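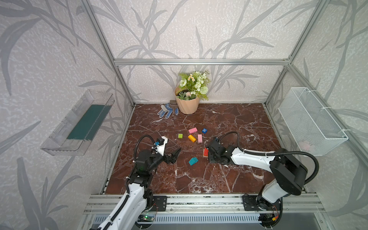

Neteo publishes results of two-arm tidying trials

Can a machine put things away yet? Sometimes, according to Neteo, which released results in February from its Dorkora work cell. Colored blocks stand in for the small items people leave on floors and benches.
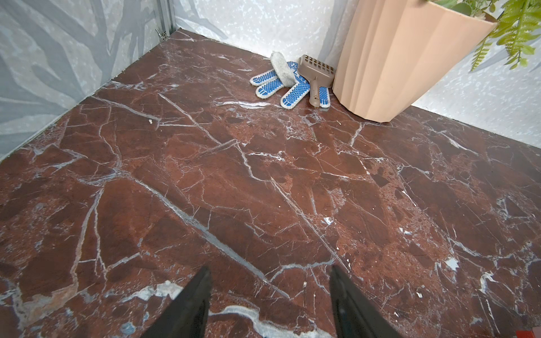
Wrist view of the far corner, with glove, scoop and plant pot.

The cell logged 248 attempts at gathering and stacking blocks. Of these, 200 were finished without help and 19 were stopped by an operator. The rest timed out.

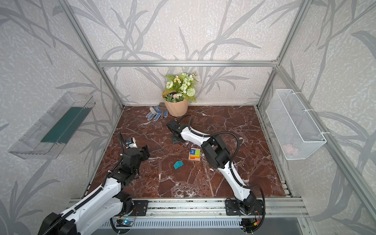
Neteo Household Tasks Group

"Blocks are the easy part," said Kuldeep Katiyar, who leads the group. "A work glove is soft and never lies the same way twice – we are not ready to promise anything there."

Shop-floor sorting is closer, he said. Neteo will run the same tests at its Trikton parts room next.
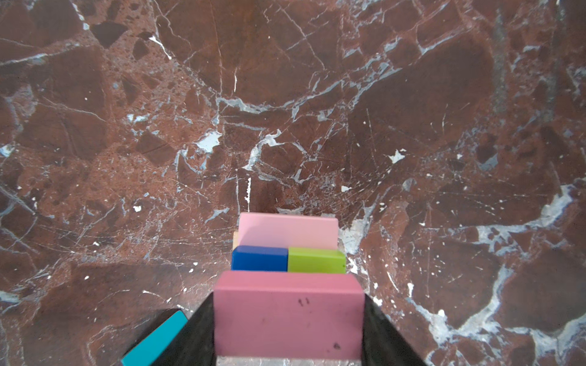
A rose-pink block held between the gripper fingers.

The full task list is available from the Neteo press office on request.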